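Collecting hat stand demos with hand-held grippers, quick version

Fri 15 November
Posted by the Penrose bench

Short one, the Enton task sheet covers the rest. Task is cap onto wire stand. Two grippers, one person, one table.

Before you start
Charge both grippers. Wipe the lenses. Calibrate, then stand still for 6 seconds so tracking settles. Skip that and the whole batch drifts — we lost most of a day in October.

Recording
Start with both grippers open, over the near edge of the table. Pinch the cap by the brim or the strap, your choice, but mix it up. Lift, carry, hang, let go, back off. Slow hands. Slower then you think.
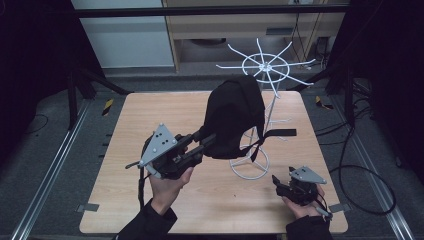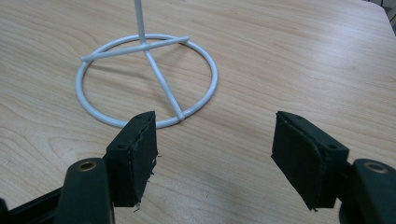
Move the stand a bit between takes. Turn it too. Same spot every time and the policy just learns the spot. Drops are fine, keep recording and pick the cap back up, we want the recoveries.

Stop after 48 takes and swap operators. Tired wrists make jerky data.

Afterwards
Name the folder by station, Stivovton or Plallcombe. Watch 11 clips at random befor uploading. Bin anything where tracking jumps. Target is some 800 good ones, total.

Comments (3)

gripwrist: do you trim the dead time at the start?
Penrose bench: yes, but after upload. leave the raw alone
mk_lab: 48 in one go is a lot, we swap sooner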